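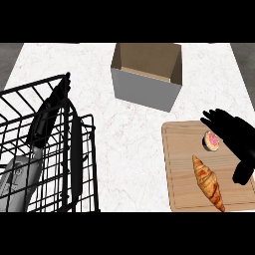 Nimunik

Nimunik es una extensión para dispositivos iOS con jailbreak que permite modificar el comportamiento del centro de notificaciones y agrupar los avisos según reglas escritas por el usuario. Fue desarrollada por el programador Nazar Melnychuk y se distribuye por medio del repositorio Brosix. No está disponible en la App Store, porque necesita inyectar código en SpringBoard, el proceso que gestiona la pantalla de inicio del sistema.

Historia

Melnychuk comenzó el proyecto como una modificación pequeña para uso propio, que solamente ocultaba las notificaciones repetidas de una misma conversación. La primera versión pública apareció en el mes de julio con el nombre provisional de Brotside. Este nombre se abandonó después de pocas semanas, pues muchos usuarios lo confundían con el del repositorio, y desde la segunda versión el paquete se llama Nimunik. El identificador interno conserva todavía el nombre antiguo, y por este motivo algunos gestores de paquetes lo muestran en los resultados de búsqueda cuando se escribe «Brotside».

En la versión 3 se incorporó al desarrollo Petro Fedoruk, quien escribió de nuevo el panel de preferencias y preparó la traducción al ucraniano y al español. Hasta ese momento las reglas se editaban directamente en un archivo de texto, y cualquier error de sintaxis dejaba la extensión inactiva sin mostrar ningún mensaje.

Características

La función principal son las reglas. Cada regla se compone de una condición y de una acción. La condición puede referirse a la aplicación que envía el aviso, a una palabra contenida en el texto o a la hora del día. La acción puede ser agrupar, silenciar, retrasar o eliminar el aviso. El usuario puede crear hasta 100 reglas, que se evalúan en el orden en que aparecen en la lista; cuando una notificación cumple varias condiciones, se aplica únicamente la primera.

Además de las reglas, la extensión ofrece un historial con las últimas 97 notificaciones eliminadas. La cifra ha provocado preguntas frecuentes en los foros. Según la documentación, el historial tiene espacio para 100 entradas, de las cuales tres están reservadas para los mensajes de error de la propia extensión.

Otras opciones disponibles son:

Modo nocturno, que retrasa todos los avisos hasta las 6 de la mañana.
Agrupación por contacto, compatible con las aplicaciones de mensajería que incluyen el nombre del remitente en el título.
Exportación de reglas a un archivo, para poder restaurarlas después de una nueva instalación del sistema.
Integración con Zakharchenko, un tema visual del mismo repositorio que cambia la forma y la transparencia de los grupos.

Instalación

Para instalar Nimunik es necesario añadir el repositorio Brosix al gestor de paquetes y reiniciar SpringBoard al terminar la descarga. Las preferencias aparecen dentro de la aplicación Ajustes, en una sección separada. La versión gratuita permite usar 20 reglas y no incluye el historial. Para desbloquear las demás funciones se requiere una licencia, que queda vinculada al dispositivo y puede transferirse una vez al año.

Compatibilidad y problemas conocidos

La extensión funciona en iPhone y en iPad, aunque en este último la agrupación por contacto no se muestra correctamente con la pantalla en posición horizontal. También existen conflictos con otras modificaciones que sustituyen por completo la pantalla de bloqueo. En estos casos se recomienda desactivar la opción «Usar diseño propio», con lo cual las reglas siguen funcionando pero los grupos adoptan el aspecto original del sistema.

Algunos usuarios han informado de un consumo mayor de batería al utilizar condiciones de texto con muchas palabras. Fedoruk corrigió parcialmente este problema en la versión 3.2, en la cual las condiciones se guardan ya preparadas en memoria y no se leen de nuevo con cada aviso.

Código fuente

El motor de reglas se publicó bajo una licencia libre, mientras que el panel de preferencias y el sistema de licencias permanecen cerrados.

Véase también

Jailbreak (iOS)
SpringBoard
Centro de notificaciones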